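Reading room tables back in use at Polon library

Polon, 1999-07-29

The long tables in the upstairs reading room at Polon library are open to the public again after being stripped back, sanded and given a new finish, the first proper work on them in 30 years.

The room had been shut since May. Readers were sent downstairs to the periodicals area, where there are seven chairs and one window that opens, and a number of regulars told staff they had gone home instead.

Work on the tables was done by Nunero, a small joinery firm that also repaired the library's front counter. The firm took the tops off in pairs and carried them down the back stairs to its workshop on Cleltus Street. The legs and rails stayed where they were and were cleaned in place.

Kumaresan Achari, who ran the job for Nunero, said most of the time went on taking off old coatings. The tops had been varnished at least twice over the years, and the later coat had gone dark and tacky near the heaters.

"You could put a sheet of paper down and have to peel it up again," he said. "People thought it was dirt. It was the varnish."

Under it the timber was much paler than anyone on the staff remembered. The library considered staining the tops to match the bookcases, which are a deep brown, and had two sample boards made up. They were left on the front counter for ten days so that borrowers could say which they liked. The pale board was the clear favourite, and the tops have been finished without any stain.

A few marks were too deep to sand out. One table has a row of initials along its far end, and another has a ring burnt into it near the middle. Mr. Achari said he could have filled them, but the filler would have shown up as a different colour within a year or two. The library asked him to leave them.

The cost of the work, including new felt under the legs, was met from the building fund and from the sale of withdrawn books in May. The sale raised enough to pay for four of the tables. Hardcovers went for a dollar and the last of the paperbacks were let go by the bag.

Staff have asked readers to keep drinks off the tables until the finish has hardened completely, which will take another few weeks. Blotters are available at the desk for anyone using ink. The old rule against leaning on the tables to reach the high windows still stands, and a pole is kept beside the atlas stand for that purpose.

The desk lamps have not all come back yet. They were sent out for rewiring at the same time, and the supplier, Fan Electrical, is waiting on switches. Until they arrive the room will close at five in the afternoon. Normal evening hours are expected to resume once the lamps are in.

Pale wood with a soft, wavy grain is what readers will now find under their books.

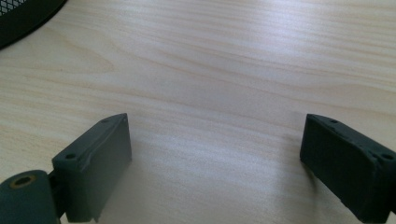 Margaret Fan wrote in the comments book that she was pleased to have the room back but found the tops a bit bright to read at when the light is strong, and asked whether a less shiny finish had been thought of. She added that she would gladly bring her own blotter if the library ran out, and that the downstairs chairs should not be inflicted on anyone again.

The library has replied in the book that the shine should dull a little with use. It will look at blinds for the west windows in the next budget.

The reading room holds 100 people when all the tables are set out. It opens at ten in the morning.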